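Flerkura security open house: visit notes
By Karthik Hettiarachchi

Flerkura opened its security operations center to visitors this month, and I went with two coworkers from our access control team. The company runs monitoring for mid-size employers, mostly in shipping and health care. Visitors handed in phones at the desk and got a paper badge that stopped working after four hours.

Idun Solheim, who heads the night shift, gave the first talk. Her team watches 889 client accounts that have administrator rights. Most alerts come from people logging in at odd hours, and most of those are harmless. She showed how an analyst checks a travel calendar before calling anyone. 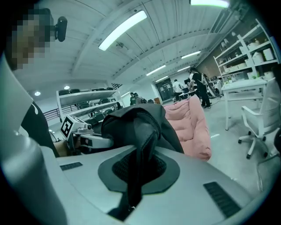
The second stop was the log review room. Flerkura uses a tool called Bilico to compare what a user does today with what the same user did over the past 40 days. Siv Bråten ran a test account through it and copied a folder of payroll files to a personal drive. The alert came up in almost 13 minutes. I had expected it to be faster. She said the delay is set on purpose so that short file moves don't fill the queue, and clients can lower it.

Lunch was soup and bread. Several people from Testley were at our table and wanted to talk about contractor accounts that stay open after a job ends. We have the same problem. Their fix is a weekly list sent to each manager, and any account that gets no answer is locked.

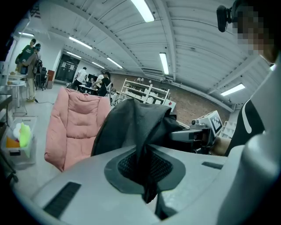 TRONDHEIM, 2/7/23

The afternoon was given over to a practice case. Groups of seven worked through a made-up leak at a parts supplier, with Torunn Midtbø playing the legal department. Our group asked for the suspect's email too early and was turned down. She wanted a written reason and a date range first.

Questions ran long. Someone asked about price and was told to write to sales. The next open house is planned for the fall, and sign-up is through the Flerkura site. Parking behind the building is limited, so take the bus.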